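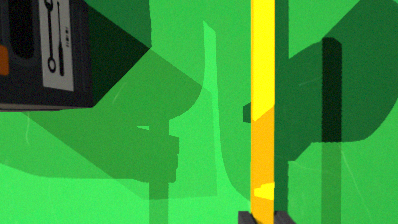 Wrist view in the sim: one yellow bar, a great deal of shadow

Sim arm keeps going for its own shadow, what am I doing wrong?

mothballed_lathe
Asked 2026-01-10, viewed 463 times

Hello all. I share bench space at Rikby and I'm slowly building a pick-and-sort cell there around a Pruvost arm kit. The kit is still mostly in its box, so for now I've got the whole thing modelled in Flultidero and I'm trying to get the behaviour sorted before I bolt anything to a table I don't own.

The job is dead simple. Find the yellow bar on the green top, go down, pick it up, drop it in a bin. My finder is just colour thresholds plus "is there an edge round it", running on the wrist view. From high up it works a treat. As the gripper gets lower, the shadows of the gripper and arm come across the green with really crisp edges, and the finder starts telling me there are two or three bars. Sometimes it picks the strip of dark green to the right of the real one and the fingers close on nothing at all. Very proud moment, that.

Things I've tried so far: turning the light down (everything went murky and it got worse), blurring the picture before the edge step (a bit better, but then it's vague about where the bar ends), and swapping the green top for a grey one, which I hated the look of and put back.

I'd like to keep the top green if I can, as we've already got the paint. The tray with the yellow, blue and whitish bins is a separate layout and I'd want the same finder to cope with that too, yellow bin and all.

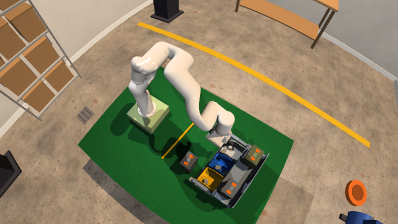 2 answers

tea_and_torque

Shadows are only darker green, aren't they? So stop looking at brightness. Change the picture to hue, saturation and value, and do your threshold on hue with a floor on saturation. Your bar goes from lemon at the top to quite an orangey amber lower down, so give it a generous hue range, wide enough to take in both, or you'll find you've only got half a bar and the centre will be off. I did precisely that with brass offcuts and spent an evening blaming the motors.

Then do the edge step only inside the patch the hue test gives you. At the moment it sounds as if you're finding edges everywhere and then asking which ones are yellow, and in a picture like yours most of the edges belong to shadows.

For the tray layout you'll have to mask out the yellow bin, and the yellow strip on the green as well, or it'll cheerfully try to lift them. Limit by size. A bin is massive next to a bar and the strip is far too long.

I'd also do your looking from higher up. Stop, take one good fix from well above the table, then go down on that without asking again until you're nearly there.

mothballed_lathe, in reply

Oh that's so obvious now you've said it, thank you! Hue first, edges second. I've put in a stop 10 cm above the bar as well, and it takes its fix there.
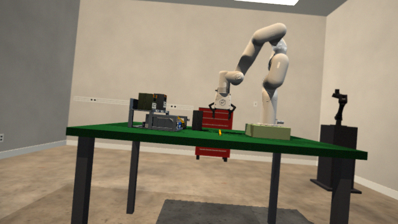
The other thing I noticed while fiddling is that my bar is tiny compared with everything else on the table, so my minimum size was throwing it away whenever I looked from really high up. I'd set that number on the first day and forgotten it existed. Does anybody know if I can scale it with the height of the wrist, or do I need a little table of values?

tea_and_torque, in reply

Scale it. Area drops off with the square of the distance from the camera to the part, so measure it at one height and work the rest out. Camera to part, mind, and not wrist to table.

swarf_pudding

get a better light

Sorry, that was a bit short, I was on my phone. I mean make the lamp bigger. In Flultidero the default light is a tiny point so you get hard shadows. If you turn it into a panel the edges go soft and your edge finder won't care as much. Same in real life, a big diffuser over the bench. I don't know about the hue stuff, I use a Daston gripper with a beam across the fingers and it tells me if there's something in it. Might be worth it so at least you know when you've shut on nothing.

Also check your rack. Mine was too near the pick spot and the elbow had a lovely time.

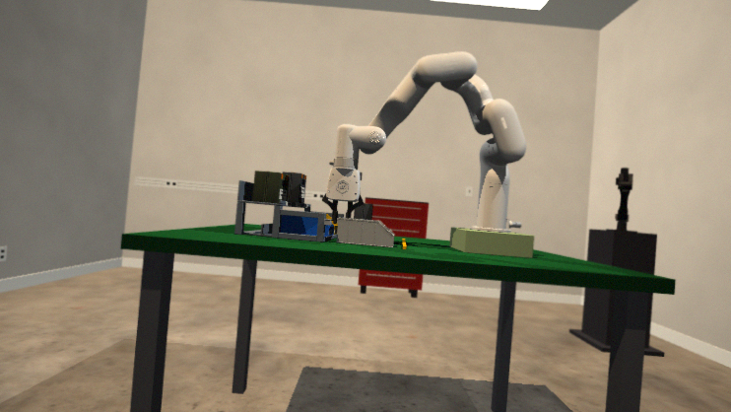

Page 2 of 2

mothballed_lathe, in reply

I've got a bright ceiling panel in the model but I think that's only the look of the thing, and the light doing the work is a separate one I never touched. Will have a poke at its size tonight.

Fair point on the rack. It's over on the left half with the two boxes on top, and the pick spot isn't far off it, so I've added a keep-out block round the posts. The planner grumbles but goes round. I might shift the whole rack nearer the left end if Rikby let me have that side of the table.

The beam sounds good, what do you run it off? My controller has one spare input and I'd earmarked it for the stop button.

swarf_pudding

keep the stop button on its own. I use a cheap input board over USB for the beam, works fine, you just have to wait a moment after the fingers close before you read it or you get the old answer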